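Film 2: Reading a Thriller
Notes for Week 4, January 9, 2025
Instructor: Titilayo Balogun

Opening scenes

A thriller has to tell us early what kind of danger we are in. "The Dumgate Line" does this with a ferry timetable. Ladi Adebisi's character reads it twice, and the second time one sailing is missing. There is no music and no close-up of her face. We learn that she notices things, and that someone would prefer she didn't.

Compare the opening of "Mellholm," where the narrator explains the crime in voice-over before the titles. Most of you found this slower. Write down why, using shots and not plot. 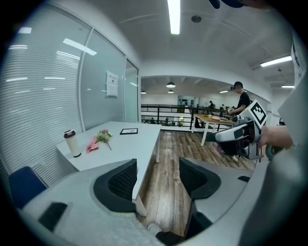
Withholding

Suspense depends on the gap between what the audience knows and what the character knows. In "Mellholm" we are ahead of the detective for nearly the whole film. In "The Dumgate Line" we are behind Adebisi until the customs office scene, when the director, Chidubem Ojo, finally lets us see the letter. Watch how long he holds the shot after she folds it.

Terms to know: point of view, restricted narration, plant and payoff, red herring.

The reviewer's problem

A review of a thriller can't give away the turn, but it still has to say whether the turn works. Tobiloba Effiong's review in the packet handles this by discussing the editing of the last reel and leaving the events out. Tsion Teshome's gives away the brother in her second paragraph. Mark the sentence where it happens.

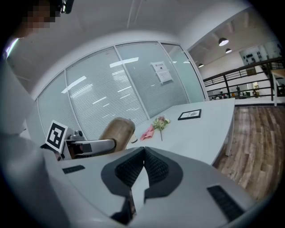

A hand-held gripper with its two black fingers closed at the tips.

For next week

Write 300 words on one scene from either film. Name the scene in your first sentence. Don't summarize the ending.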